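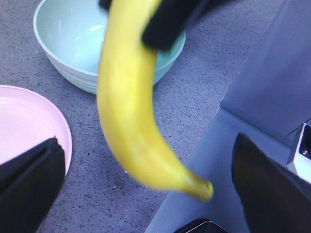
Notas para la charla del lunes, 10:00. Sala grande de la biblioteca.
Título en el programa: Internacionalizar el campus, ¿para quién?

(Saludar, agradecer a Bernice Gyamfi la invitación. No leer el título, ya lo tienen delante.)

Me pidieron que hablara de buenas prácticas en la acogida de estudiantes internacionales. Voy a hablar de prácticas. Lo de buenas lo discutimos luego.

Empiezo por el folleto de Lallomport. Todos lo conocen: la universidad que "abraza al mundo". El curso pasado la oficina de relaciones internacionales envió el cuestionario de satisfacción a 1.013 estudiantes de fuera. Contestaron 68. Con esas respuestas se redactó un informe que habla de "una valoración muy positiva de la acogida". Lo he leído dos veces buscando la tasa de respuesta y no aparece en ninguna página.

(Pausa. Dejar que hagan la cuenta.)

No digo que los demás estén descontentos. Digo que no lo sabemos, y que el informe se escribió como si lo supiéramos.

Segundo punto: la semana de orientación. Visita del rector, discurso del cónsul cuando hay cónsul, foto en la escalinata. Le pregunté a Efua Boateng, que llegó hace dos años a Ingeniería, qué recordaba de aquella semana. Recordaba el discurso, que fue largo, y que salió sin saber dónde se pedía el certificado de matrícula. Se lo pidieron en el banco tres días después. Lo consiguió a la semana siguiente gracias a una compañera de piso, y mientras tanto pagó el alquiler con dinero prestado.

Es un caso, ya lo sé. Me van a decir en el turno de preguntas que es un caso. Respuesta preparada: el informe tampoco tiene muchos más, y a mí al menos me dejó preguntar lo que quise.

Tercero: Navgate. (Aquí bajar el tono, está sentado en primera fila Jianguo Yan, que la implantó, y ha sido amable conmigo con los datos.)

La aplicación promete acompañar al estudiante desde la admisión hasta la graduación. Manda avisos y enseña un mapa del campus. La sección de visados remite a una página del ministerio y la de vivienda remite a la residencia Agyeman, que en septiembre ya está completa. Tengo curiosidad por saber cuántas horas de atención en ventanilla se recortaron el mismo trimestre en que se presentó la aplicación. Lo pregunté por escrito en marzo. Sigo esperando.

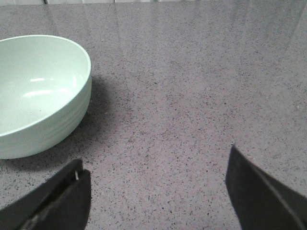

Cuarto: los programas de mentores. Es donde soy menos escéptico, aunque algo me queda. El programa Zallum empareja a cada recién llegado con un estudiante veterano. Cuando funciona, funciona muy bien - Yaa Kyei todavía come los jueves con su mentora y ya es mentora ella misma. Pero los mentores no cobran ni reciben créditos, y la formación dura 2 horas. A cambio se espera de ellos que resuelvan dudas de extranjería, crisis de ansiedad y problemas con el casero. Hemos trasladado a gente de veinte años un trabajo que antes hacía personal contratado.

Tetteh Sowah me discutió esto en el pasillo. Según él, un compañero entiende cosas que un administrativo no entiende. De acuerdo. Que las entienda, y que además haya un administrativo.

(Si voy mal de tiempo, saltar al final.)

Sobre las clases: se habla mucho de "aula intercultural" y muy poco de cómo se forman los grupos de trabajo. En las asignaturas donde los grupos son libres, los internacionales acaban juntos en la última mesa. Hay profesores que lo toman por una preferencia cultural. Yo estuve de intercambio y acabé en esa mesa, y no recuerdo haberla elegido.

Lo que pediría, en orden de coste:
Publicar la tasa de respuesta de cada encuesta.
Dedicar la primera mañana de orientación a papeles, con el personal que los tramita presente y los formularios encima de la mesa.
Avisar antes de la matrícula de que Agyeman no tiene plazas, si no las tiene.
Reconocer créditos a los mentores.
Recuperar la ventanilla de tarde.

Ninguna de estas cosas queda bien en una escalinata, y sospecho que ahí está parte del problema.

(Preguntas: 10 minutos. Si alguien saca los rankings, decir que no los he traído y pasar a la siguiente. Recordar que el café es en la planta baja y que hay que dejar la sala libre a las 11:30.)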